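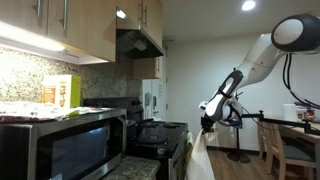 Figure 4.1 A white robot arm holding a cloth towel beside the stove.

Chapter 4: Working in a Real Kitchen

By now your club will have spent a good many evenings getting an arm to pick up wooden blocks, and I hope you have enjoyed them as much as my own students did! Blocks are kind to beginners. They keep their shape, they stay where you put them, and a block seen from behind looks much like a block seen from the front. A towel does none of this. It folds and creases as it hangs, and the shape you planned for is seldom the shape you get.

The project in this chapter grew out of one set by Ignacio Cabral for the Gadlow student robotics club, which had 11 members that September and a great deal of patience. Their task sounds simple enough — take hold of a towel, carry it past the stove and lay it on the table — and it kept them busy for 10 weeks.

We shall begin with the grip, then move on to planning a path around cupboards, chairs and worktops. Keep your notebooks from Chapter 3 close by, as you will want your table of joint limits again in Section 4.2. Before reading on, try carrying a tea towel across your own kitchen using only a finger and thumb, and write down each place where you had to change your grip or your route.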